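Sorting Day: Where Does a Can Go?

Have you ever stood in the kitchen with a can in your hand and wondered where on earth it belongs? Well, sorting is a bit like a game, and you only need a table and two colors to play it!

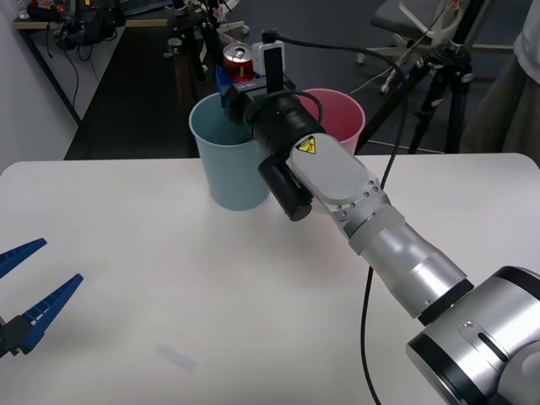
A red can by the light blue one. Pink is next door.

First you pick your rule. In my house in Kidthorpe, blue means "metal" and pink means "everything else," but you can choose whatever you like (my friend Ona once sorted 40 buttons by how much she liked them). Then you take one thing at a time, nice and slow, and think before you let go. 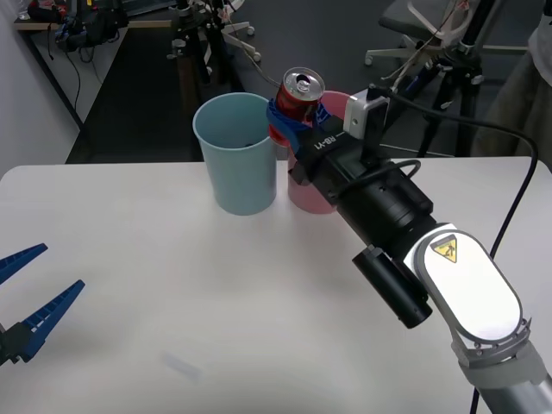

Now the can is over pink. Which color would you pick?

Changed your mind? That's fine, sorters do it all the time. Ask a grown-up to help with sharp edges, and wash your hands when you're done!

Leonie Voß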